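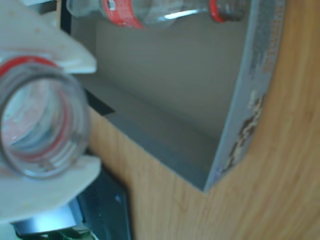

The Zirik sorting depot opened its doors to visitors on December 30, 2021, and more than 70 people signed up for the morning tour. Our group was led by Vy Trịnh, who has worked on the plastics side since the depot moved to its present building.

We started at the drop-off counter, where clear drink bottles are taken separately from milk jugs and colored plastic. Visitors were asked to bring a few empties from home. Caps go in one bin, bottles in another, and labels stay on – they are removed later at the Khúc plant, which washes and shreds the material.

The depot fills 196 bales in a normal month. Each one weighs 300 kilograms and is tied with wire before it goes on the truck. Vy Trịnh said the price depends mostly on how clean the clear plastic is, and one bale with too much colored material can be sent back.

The second stop was the hand-check area. Gray bins are used for clear bottles and blue ones for everything else. Sơn Khổng from the night crew showed us how to check a bottle neck for leftover rings and explained which ones cause trouble in the shredder.

The tour took a little over an hour. Parking is tight, so take the bus if you can – the stop is across from the gate. The next open day is planned for March, and sign-up is at the front desk.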